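August, coffee number 2

Finger week continues. Asger Norðdahl wants the Herik fingers against the Soveck ones before he signs for anything, and since the sim costs us only electricity and my good mood, I get to run it. Started with the green Heriks and the board task.
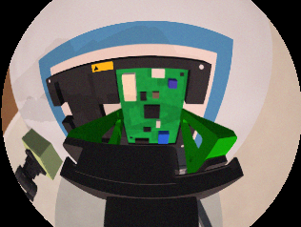
*Herik fingers at the circuit board, wrist view.*

They're wide things. Lovely on the spec sheet, less lovely when I want to see what the tips are doing. I moved the approach height 42 times and wrote down the one I liked, then lost the note. Wickramasinghe says to trust the controller. Wickramasinghe wrote the controller.

After lunch, rods and blocks, same wrist camera. The fisheye bends every straight line I own, and I have started leaning in my chair to match it.

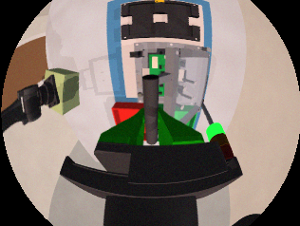 *Gray cylinder held upright, red block behind the fingers.*

Log stands at 366 grasps of the 1,260 Asger asked for. At this rate I'll be done when the Soveck people have retired - or Kerkadeo has bought them. Still to do: softer pads, slower close, find that note.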